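Requena: daily and hourly pivot levels for currency pairs

README, third revision
Maintained by Souad Benkirane

What this is

Requena is a small set of tables and scripts for working out pivot points, moving averages and a few common indicators on currency pairs. It started as a spreadsheet I kept for my own trading notes on the Australian and New Zealand dollars. The spreadsheet got slow, so I moved the sums into scripts and the prices into plain text files.

There are two parts. The price tables are in the folder called bars. The scripts that read them are in the folder called levels. You can use either one without the other.

What's in the tables

Each file in bars holds one pair at one time step. The daily files have 1,895 rows each. The hourly files are longer and are split by month so they open without trouble on an older laptop. The columns are always in the same order: time, open, high, low, close, spread, flag.

Times are in UTC and mark the start of the bar. If you trade from the east coast you will need to shift them yourself. I decided against storing local time after daylight saving gave me a doubled hour in one file and a missing hour in another.

Prices are mid prices, halfway between bid and ask. Spread is the average for the bar, in pips. For yen pairs a pip is the second decimal place, and for everything else it is the fourth. The scripts know this, but if you load the files into your own program you will have to handle it.

The flag column is 0 for a normal bar. It is 1 where the bar was rebuilt from a second source, and 2 where the market was open but the number of ticks fell under 500 for the day. There are 421 flagged bars across all the daily files. Most of them fall near Christmas and New Year, when trading is thin.

Where the prices come from

The main source is the Bistamport feed, saved every night at 22:15 UTC. Where Bistamport had a gap I filled it from Tradomska. The two do not agree to the last digit, and on quiet days the highs and lows can differ by a pip or more. I have left these differences alone. Smoothing them would have meant making up prices that neither source gave.

The two sources also close the day at different times. All the Tradomska bars here were rebuilt from hourly data so that their day ends when the Bistamport day ends. If you compare them with a chart from somewhere else, check the day close first. Nine times out of ten that explains the mismatch. 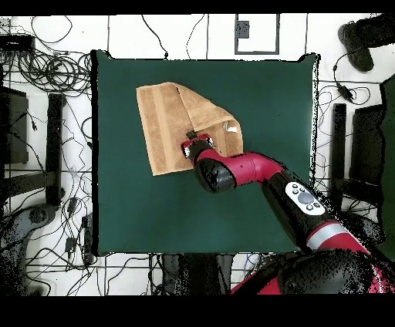
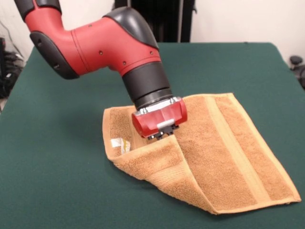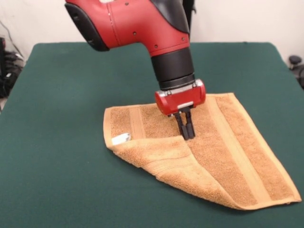
How the levels are worked out

The main pivot is the plain one: the previous high, low and close added together and divided by three. First resistance is twice the pivot minus the previous low. First support is twice the pivot minus the previous high. Second levels add or subtract the previous day's range. I do not work out third levels. They are easy to add if you want them, in the file called pivots in the levels folder.

Weekly pivots use the whole trading week, from the Sydney open to the New York close. Short weeks are treated the same as full ones.

Moving averages come in simple and exponential forms. The exponential average starts from a simple average of the first bars, so the early values will differ a little from charting programs that start from the first close. After a few hundred bars you will not see the difference.

RSI uses Wilder's smoothing at 14 bars. The MACD is the usual 12, 26 and 9. Stochastic is the slow version. All of these can be changed in the settings file, which is read once at the start of each run. Changing it halfway through a run does nothing.

Running it

Put the price files in bars and leave their names as they are. Run the script called build from the top folder. It writes one output file per pair into a folder called out, and it will overwrite whatever was there before. Copy your old output somewhere else if you want to keep it.

A full daily build takes around two minutes on my machine. Hourly builds take a good deal longer - start one before dinner and leave it.

If a file is missing a column, the script stops and prints the file name and row. It does not try to guess. If a row is out of time order you will get a warning but the run will carry on, and the averages after that row should not be trusted.

Known problems

The New Zealand dollar against the Swiss franc has a stretch in June with the spread column stuck on one value. The prices look fine. The spreads do not, and I have no other source for them.

Some early hourly files have a bar for the hour after the weekly close. These bars have the same open, high, low and close. You can drop them safely.

The Drarnel export option is half done. It writes the header and the daily pivots correctly but leaves out the weekly ones. Use the ordinary output until I get back to it.

What it should not be used for

These tables are too coarse to test anything that depends on getting in and out within a few minutes. They hold no swap or rollover charges, so results for positions held overnight will look better or worse than they would have been in a real account, depending on the pair and direction.

The levels are arithmetic on past prices. Nothing in this folder is financial advice, and I am not licensed to give any.

Changes in this revision

Rebuilt all weekly pivots after finding that the Sydney open was an hour late in summer.
Added the flag column to the hourly files.
Renamed the settings file so it sorts to the top.
Removed the old colour charts, as the program that drew them no longer runs.

Corrections

If you find a bad bar, send me the pair, the time in UTC and what you think the price should be, with the source you checked it against. Screenshots of charts are hard to work from, so please type the numbers out.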